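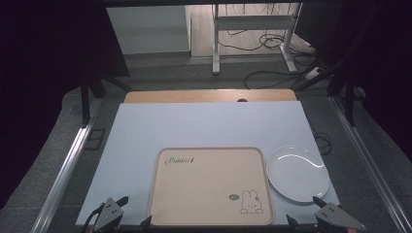
Home robot builders spend too much on arms and too little on the table. I put 4000 dollars into mine before I cared what sat between the rails, and I regret the order. A round white plate with a shallow well and a beige tray with a raised rim ask for different grips, and a gripper finger needs a known surface height for both. Bolt the aluminum rails down first, then lay the board – and measure it again every Saturday.

The shared shop in Wollatside has 20 members and 2 good benches. I would vote for a third bench over another Mernel arm. Cable trays should come next.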